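About Bromitz

We make hearing better for people who've been told there isn't much more to be done. Bromitz is a small hearing implant company in Galtotdale, and we love what we do!

It began with a noisy kitchen. Our founder, Solomiia Ostapchuk, was an audiologist for years before she started building things, and she kept meeting people who did well in her quiet test booth and then went home to a family dinner and caught one word in four. She wanted a sound processor that was tuned for the dinner. The first version took up most of a desk and ran very warm, but it could pull a single voice out of a clattering room, and that was enough to get Rostyslav Polishchuk to leave a perfectly good job in signal processing and join her.

There are 15 of us now — engineers, audiologists, a speech therapist and two people who keep the post and the paperwork moving. Valentyna Mykhailiuk runs fitting and aftercare. Skarphéðinn Kárason looks after the electrode work, and will happily talk about platinum for as long as you'll let him. Vega Rivas joined us in May to lead our listening sessions, where people who use implants come in, try new settings and tell us exactly what they think of them (they don't hold back, and we're very glad of it).

Our current processor is called Furnevov. It sits behind the ear and works with the implant under the skin, and 190 people wear one every day. We've had letters about birdsong, about kettles, about a grandson's terrible trumpet practice. We read all of them out at lunch.

We share our building with the Tiedemann workshop, which makes our casings, so when a user says a clip is too stiff we can walk down the corridor and try a softer one that same afternoon.
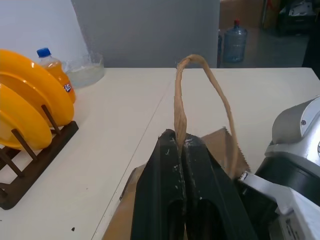

Can I visit before deciding on an implant?
Please do. We're open to visitors every morning from 9, and you can bring family along, try a demonstration unit and talk to someone who already wears one. You don't need a referral to come and chat, though you will need one for an assessment — your own hearing clinic can arrange that.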